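Staff Profile: Keeping the Werulside Textile Lending Collection in Use
Posted 2016-01-18

The Werulside Textile Lending Collection holds 1177 pieces of household weaving, nearly all of them made for ordinary homes in the district and nearly all of them still fit to be used. Jerome Umali has managed the collection for the past eight years. He met with us in the sorting room at Buvholm to discuss how the lending program works and what borrowers can expect when it reopens in March.

Mr. Umali came to the collection from commercial laundering, a background he considers more useful than a degree in design would have been. "I knew what hot water does to wool before I knew the name of a single weave," he said. "Most of the damage we see is laundry damage. Moths come second."

The program began as a small set of bed coverings left to the Salgado library. The library had no place to display them and began lending them out with its books. Under the present rules, any resident may borrow one piece at a time for a period of eight weeks. Last year the collection made 231 loans, and Mr. Umali expects the number to rise once the new catalog is in place.

He was asked whether lending old cloth to the public was a risk to it. He answered that storage carries risks of its own. "A blanket folded on the same lines for 30 years will break on those lines," he said. "When it goes out to a house it gets opened, it gets aired, somebody refolds it a different way. I have pieces that came back in better shape than they left." He added that the oldest and weakest items — those with split selvages or failing dyes — are held back and may be seen by appointment only.

Much of his work is instruction. Each borrower receives a printed sheet on care, which Mr. Umali has rewritten several times. The current version asks borrowers to keep pieces away from radiators, to shake them outdoors and to return them unwashed. The last point causes the most confusion. "People are brought up to return things clean," he said. "I would sooner have the coffee stain. I can treat a coffee stain. I can't treat felting."

The new catalog, prepared with the help of Juvbridge, will list each piece by pattern, fiber and size. Stripes make up the largest group by far. Mr. Umali attributes this to thrift, noting that a striped warp let a household weaver use up short lots of yarn without the result looking patched. Grays and whites were common where the wool was left undyed.
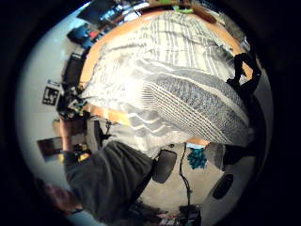

Leticia told us in a letter that she had borrowed a striped piece two winters in a row and had learned more about weaving from mending its fringe, with permission, than from any class she had taken. She asked that the loan period be made longer. Mr. Umali said the request is a frequent one and that he is in favor of it, provided the waiting list can be kept short.

Repairs remain the main expense. The collection sets aside 200 dollars each month for yarn and outside mending, and larger jobs are held until the funds allow. Applications for the March lending period may be picked up at the Buvholm desk or at the Salgado library.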